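From: Elaine Sampaio
To: Donditberg Food Fair planning list
Subject: Re: [fair-plan] Tropical fruit row and the tasting tickets

Hongmei Kang wrote:
> Hi all, I talked to Alcides Rocha and he's on board with a tropical
> fruit row for the June fair. The idea is 3 stalls next to the music
> tent, with tasting cups sold by ticket. Celtcombe did this last year
> and from what I hear they had 500 people through before lunch. Alcides
> thinks we could do the same if we get the word out early. Domínguez
> would supply the fruit and Cutalix has offered to run the tickets on
> their app, so we wouldn't need paper. Can we say yes by the end of
> the month? I don't want to lose the spot next to the tent.

Hongmei,

I'm not against fruit. I'd like to see where the 500 comes from, though. I was at Celtcombe last year, and the line I saw before lunch was for the grilled corn. If somebody clicked a counter at the fruit stalls, fine, send me the sheet. If it's the number through the main gate, then it tells us how many people like a free parking lot and a brass band.

Same question about the app. We sold 312 tasting tickets at our own fair last year, on paper, out of a cash box, and the only complaint that reached me was that the tickets were ugly. Cutalix says there's no charge to us. Is there a charge to the person buying the cup? The note they sent Alcides says "standard handling applies" and never says what standard is. If it's 50 cents on a small cup of fruit, people will notice, and they'll be mad at us and not at Cutalix. Also the signal by the music tent is terrible. Anselmo couldn't get a card to go through there all afternoon.

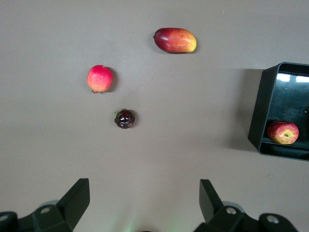 Mango, guava and mangosteen.

On Domínguez: have they quoted a price, or only said they'd love to be part of it? Those are two different emails and I have only seen the second kind. Mangosteen worries me most. It costs a lot, most of our crowd has never tried it, and somebody has to stand there opening them. I'd want a written price per case and a date we can cancel by before my name goes on anything.

Then there's the spot. Osvaldo Macedo has the stage schedule, and the last version I saw had the drum group loading in right behind where you want the stalls. Maybe that changed. Osvaldo, did it?

What I could live with is one stall, paper tickets, mango and guava only, and we keep a count of cups ourselves so that next year we're arguing about our own numbers. If Alcides really wants all three stalls, he can tell us who is staffing them. "We'll find people" is what we heard about the dumpling tent, and I worked the dumpling tent until 9 at night.

I won't vote yes on the current version. Send me the Domínguez quote and the Cutalix fee and I'll look again.

Elaine

P.S. Please stop putting "world famous" on the draft flyer. We get people from Celtcombe.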